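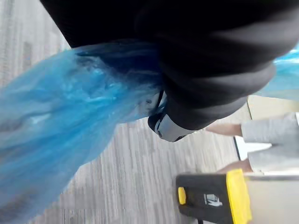 Natália Bartoš wrote to ask whether the blue liners are the right size for the small bins, as the ones on her floor never seem to stay up. The liners are correct for the bins supplied. A liner that slips has usually been fitted without folding it over the rim, and the instructions below should resolve the matter.

Lounge and Waste Bin Service: Frequently Asked Questions
Fonside Building Services Office

Who is responsible for the bins in the lounges?

Lounge bins are serviced by the Building Services Office. Bins in private offices are emptied by the occupants at the collection point on each floor. The Office maintains 53 lounge bins in the Lurkley and Mullov wings.

How often are liners changed?

Liners are changed every weekday evening after 6 p.m. A bin that holds only a little dry paper may be left until the following evening. Any bin containing food is relined the same day.

How should a liner be fitted?

1. Open the liner fully and shake it out before placing it in the bin.
2. Press the base of the liner down to the bottom of the bin.
3. Fold the top edge outward over the rim on all sides. A small black bin in a lounge, for instance, should have its blue liner turned down over the rim and should stand close to the side table, within reach of the armchairs.
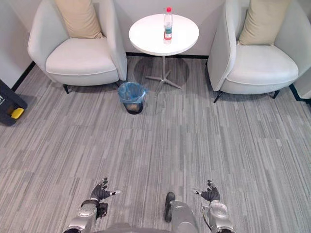
4. Smooth the folded edge by hand and return the bin to its place.

May I leave a drink on the side table?

Yes. Capped bottles and lidded cups may be kept on the table while the lounge is in use. Items left after 6 p.m. are treated as waste — the Office does not store them or hold them for collection.

What may not be placed in a lounge bin?

Liquids, batteries, glass, and printer cartridges are not accepted. Please empty bottles at the pantry sink and use the recycling station beside the elevators. Used liners are not recyclable and go out with general waste.

May the armchairs and cushions be moved?

Chairs may be turned to suit a conversation but should remain in the lounge to which they belong. Cushions are to be returned to the chairs after use. Stains on upholstery should be reported promptly and should not be treated with water or household cleaners.

Where can I obtain spare liners?

Each floor pantry holds a carton of 80. When a carton is nearly empty, please notify Hạnh Trương at the Paulík service desk, extension 1708. Requests received before noon are filled the same day.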